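Unit 7: Rules for grippers that handle cloth

Course notes, revised July 10, 2020

Most site rules for soft goods were copied from rules for boxes. The Trarlow handbook is a fair case. It asks for a grip force limit, a speed limit and a signature, and has one line on fabric: "handle with care." Ask yourself how you would audit that.

1. What the rules cover

Force limits assume a part that pushes back. Cloth doesn't, so a gripper can stay well under its limit and still drag a fold along the table. The Rotholm checklist has 22 items, and 3 of them mention the work surface. I would trade half the rest for one decent rule on finger clearance.

2. Before the fingers close

Gajewski's site rule is better than most: stop with the fingers open on either side of the fabric, look at the wrist camera view, then close. It costs time and people skip it. Check three things – the pads, the cloth between them, and the light on the table. Shadow from the arm is the one I'd worry about, as a threshold set on bright wood may not hold on the dark side. Log nicks on the finger rims too, even small ones, as a rough edge can snag a loose weave.

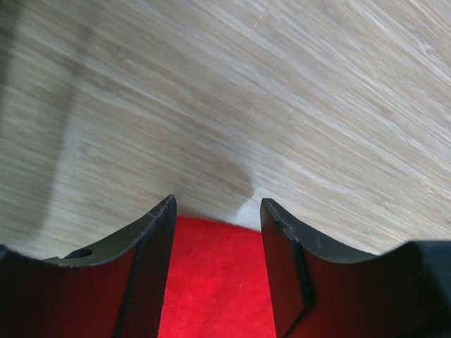

3. What counts as evidence

Prido's draft guide accepts 20 clean picks as proof that a setup is safe. Clean according to whom? The draft never says if a pick with a crease passes. Until it does, treat the number as a sales figure.

For next time: rewrite "handle with care" as a rule that a stranger could check. One sentence, no adjectives. Bring it on paper.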